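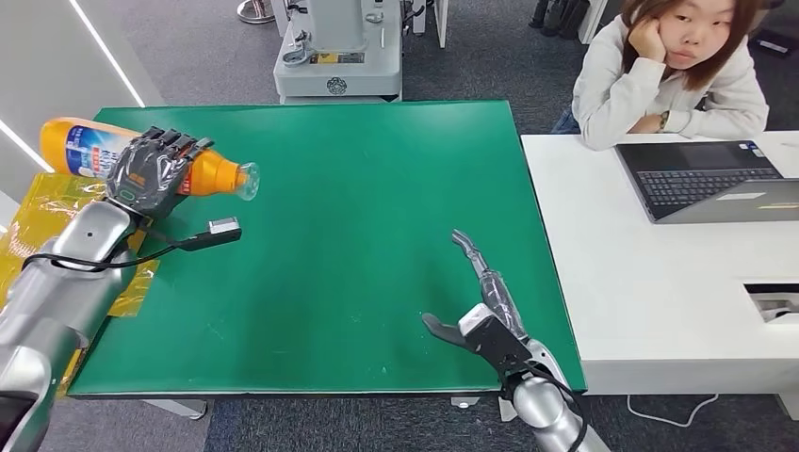
Workbench and packing table check -- Gistden, back room

Search this site Go

Checked by Widad Mansour, November. Next check due by Benedicta Boateng.

1. Table surface. OK. Light scuffs and specks on the green top. Wipe down at the end of each shift.

2. Drinks. ACTION. Orange plastic bottle at the left side of the table. Bottles go on the Natstead shelf, caps on.

3. Cables. ACTION. Clip back anything that trails over the work area, connectors included.

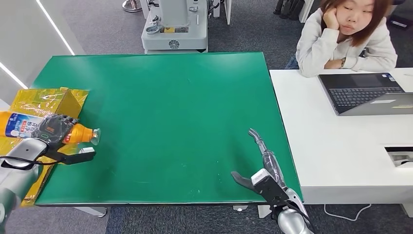 4. Packaging. ACTION. Flatten used boxes and bin old tape and wrap by 4 pm. Keep the left edge clear -- sleeves catch there.

5. Walkway. OK. Over 15 minutes spent moving pallets first, so please keep it free.

Items 2 and 3 were also on the last sheet. Sign below when done.

Last updated: November

Related items
Brerano trolley check
Kanaujia shelving, bays 7 and 8
Spill kit contents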